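Setting the Node Address on a Sandu I/O Module

Sandu modules ship with address 255, which the Trostolari bus master treats as unassigned. A module left at this value powers up and answers a scan but exchanges no process data. Give each module its own address before you add it to the network.

What you need

A Sandu module with firmware 6 or later
The Mima configuration tool
A serial adapter and a 24 V supply

Step 1. Disconnect the module from the bus. Two unassigned modules on the same segment will both reply to the scan, and the tool will report a checksum error.

Step 2. Connect the adapter to the service port. Pin 1 is ground. Apply power and wait for the status LED to blink slowly.

Step 3. Start Mima, select the port and click Scan. The module should be listed at 255.

Step 4. Open the Registers tab and go to register 886. Enter the new address as a decimal number from 1 to 254, then click Write. The value is held in RAM at this point.

Step 5. Write 7 to the command register. This copies the settings to flash. Do not remove power until the LED is steady.

Step 6. Cycle the power and scan again. The module should be listed at the new address.
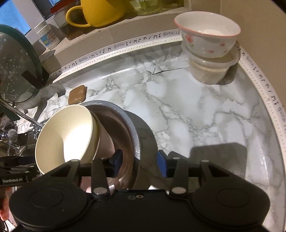 Author: Clondent

If the old address comes back after a restart, step 5 was skipped or the write was interrupted. Repeat steps 4 and 5.

If the scan finds nothing, check the baud rate. The service port always runs at 19200, whatever the bus speed is set to.

Termination is set by a separate jumper and is not affected by this procedure. Fit it only on the two end modules of the segment.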